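Fukness bakers bring back the overnight loaf

The lights in the old creamery on Latura Street were on well before sunrise last month, and the smell got all the way down to the bus stop. Inside, a long line of neighbors in aprons and winter hats was waiting for a turn at the oven, and what came out of it was a loaf that hadn't been baked for sale in Fukness in 44 years.

The Fukness overnight loaf is back, and people are thrilled about it!

If you grew up here you may have heard about it from a grandparent. It's a round, dark-crusted bread made with wheat, a handful of rye and a cup of cooked potato, left to rise on a cold porch from supper until morning. The Echevarría bakery used to turn out stacks of them every night for the mill workers, who wanted something that would still be soft at the end of a long shift. When the bakery closed, the bread went with it. A few families kept on making a version at home, but no two versions agreed, and the written recipe was thought to be lost.

Then a notebook turned up in the back of a flour cabinet that had been sold, painted green and sold again. Saadet Gökçe bought it for her kitchen and found the notebook wedged behind the bottom drawer. The pages were stained and the handwriting was tiny, and most of the amounts were given for a batch big enough to feed the whole mill.

"I sat down on the floor and read it start to finish," Gökçe said. "There was a page on what to do when it's foggy. There was a page on what to do when the oven man is late. And in the middle of all that was the loaf, with the potato and everything. I called my sister before I'd even stood up."

Getting from the notebook to a bread you could eat took a while. The first tries were flat. The next ones rose beautifully and then tasted of almost nothing, and it took a few weekends to work out that the old bakers had been saving a lump of dough from each batch and working it into the next one. The notebook never says so outright. It only says "add Gendar," and for some time everyone took Gendar to be a person.

Gendar was the crock. It stood by the bakery door – several older residents remember it, with a plate on top and a stone on the plate – and the saved dough lived inside it. Once that was settled, the flavor came right along. It's a little sour, a little sweet from the potato, and the crust crackles when you press it.

The new crock is also called Gendar, of course. It sits on a shelf in the creamery with a sign-out sheet next to it, and anyone in town can take a cup of the starter home in a jar for free. By the end of April so many jars had gone out that the shelf had to be restocked twice from the thrift store.

For the first public bake, the group weighed each loaf at 900 grams, the size given in the notebook. They went into the oven 13 at a time, which is as many as the floor of it will hold if you are careful with the paddle. The doors opened at 5 in the morning. The last loaf was gone before the school buses ran, and there were still people coming up the hill with cloth bags over their arms.

What made the morning such fun was how many people stayed after they had their bread. They tore the ends off and ate them standing up, with butter from paper tubs, and traded stories about the mill whistle and the winter the river froze hard enough to walk on. Children who had never been up that early in their lives ran laps around the flour sacks. A man who had driven in from two towns over took one bite and went quiet for a bit, then said it was his mother's kitchen, exactly, and asked if he could buy a second one to put in the freezer.

There were some arguments, too, all of them friendly. One table held out for caraway seeds, which the notebook doesn't mention at all. Another said the crust ought to be darker still, close to black on the bottom, and that the mill workers used to knock on it like a door before they'd pay. Gökçe plans to bake a tray each way next time and let everybody taste them side by side.

Classes have started up as well, and they've been filling quickly. The beginner evening covers mixing and shaping, and everyone goes home with a bowl of dough to leave on the porch overnight. The second class is about ovens, with a lot of time spent on how to get steam into an ordinary kitchen stove (a pan of hot water on the bottom rack does nicely). Both are held in the creamery, and you don't need any experience. Bring an apron, a bowl with a lid or a towel to cover it, and something to write on.

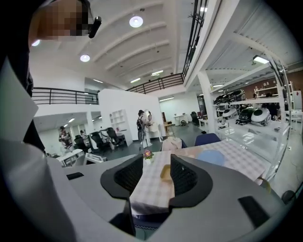

The loaf we had at home never had rye in it, writes Solvei from Latura Street, and she hopes the bakers won't be too strict about the notebook. Her grandmother worked from memory and used whatever flour was left at the end of the week, so the bread came out a bit different every time. "We'd guess at supper what was in it," she writes. "Please keep some room for the guessing."

That seems to be very much the plan. The notebook recipe will be the one baked for sale, and a second table will be set out for home versions, with a card by each loaf giving the baker's name and what went into it. There will be no judging and no prizes. Anyone can put a loaf on the table, and anyone can cut a slice.

The group would also love to hear from people who have anything left from the Echevarría bakery: a bread paddle, a photo of the storefront, one of the printed paper bags with the blue rooster. A couple of the bags have come in already, one of them used for years to hold sewing patterns and still in lovely shape. Items can be lent for copying and will be returned the same week.

There is one puzzle left. Near the end of the notebook, after the holiday orders, is half a page on a sweet bun with plum jam and poppy seeds, and the bottom of the page is missing. The filling is all there. The dough isn't. If somebody in your family made a plum bun that looked like a folded envelope, Gökçe is very eager to talk to you – she has tried four doughs so far and says the most recent one was delicious and completely wrong.

The next overnight bake will be held at the creamery in the first half of the coming month, with doors at 5 a.m. once again. Loaves are sold one to a household until everyone in line has been served. Starter jars are on the shelf to the left of the entrance, and clean empty jars with lids can be dropped off there any time the building is open.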